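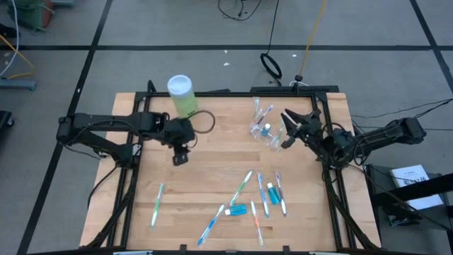
7/20/18
By Puspita Sitompul
2 min read

Progress report to the Khumalo fund: toiletry packs, Dullton

Packing resumed in May after the move to the new room. By the end of this reporting period we had made up 628 packs, of which 485 have gone out to the two shelters and the Fletlow night center. The rest are boxed and shelved at Dullton.

Each pack is a clear plastic bag with toothbrushes and a small bottle or tube. At the start of the period we put one toothbrush in each bag. Annatjie Mkhize at Fletlow asked for more, as many of the people staying there are parents with children, and family bags now get three. This has used up toothbrushes faster than the budget allowed for. We covered the difference from the line for printed labels, which we have stopped using.

Sorting is done on the wooden table. Loose toothbrushes are laid out first and checked, and any with a torn wrapper are set aside.

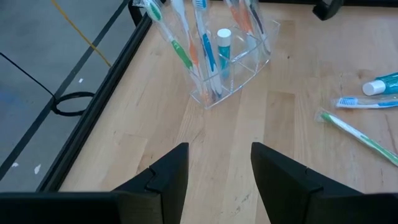
The clear organizers were bought with the second payment. We ordered 16 and all are in use. They hold toothbrushes and toothpaste upright in separate compartments, so the colors can be told apart and a family does not end up with matching brushes. Shireen Mtshali reports that filling a carton of 30 bags takes less time than it did with the old trays, although we did not time the trays and cannot give a figure.

Two problems remain. The Nostex delivery was short on small tubes, and the balance has not arrived. Bags without a tube are being held back. We also have no agreed contact at the second shelter after Savvas Zacharopoulos changed jobs, and one drop-off had to be brought back.

For the next period we ask to carry over the unspent transport money. A corrected budget sheet will follow separately.

Related items
Dullton room move: final costs
Annatjie Mtshali on storage and shelving
Fletlow night center: supply list
Khumalo fund reporting dates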